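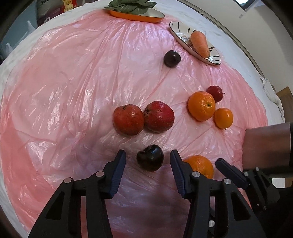
When does the Hutapea fruit box program start taking new households?

Sign-ups open in May, and the first boxes go out two weeks after that.

News > Local > Food and Farming

16th April | By the Jilteo Courier news desk

Latest Local Business Schools Sports Contact

The fruit box program run out of the Hutapea neighborhood center will grow this spring from 329 households to 800, after the Wikell growers' group agreed to supply more of its crop at a fixed price.

Each household on the list gets one box every other week. A box costs $6, and families who already get help with school meals pay nothing. Boxes can be picked up at the center or at the Zirkatura market hall, which joins as a second pickup point.

The center said 145 households are on the waiting list and will be offered a place first. The rest will go to people who sign up in person or by phone. Proof of address is needed, and there is one box per address.

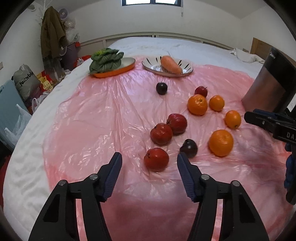
Apples, oranges and plums.

What goes into a box will change with the season. Growers in the Wikell group will send berries and early peaches once they are ready, and citrus will be bought in from outside the county. People with allergies can ask for one kind of fruit to be left out.

The city has put $1000 toward crates and shelving at the market hall. Rent there is free until the end of the year, and the center has not said what it will do after that.

Pickup hours at Hutapea stay the same, from 3 p.m. to 6 p.m. The market hall will open its counter an hour later. Boxes not collected by closing time go to the shelter on Mill Street.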